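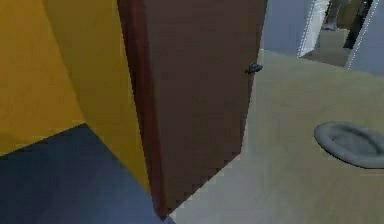
Sound leaks through gaps before it leaks through mass. In the Rirnstead apartment tests, Séverine Besson measured 44 decibels in a closed bedroom. A flat slab door left partly open, like the brown one with the gray lever handle, does little at any thickness.

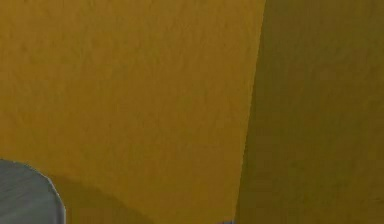 Paint adds almost nothing. Normunds Sproģis of Skolum tried two coats and logged no change. A mustard-yellow surface with a faint mottled finish reflects speech much as bare plaster does.

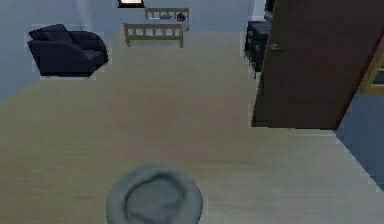 Light wood-grain floor, open across the middle.

Rugs cut footfall noise.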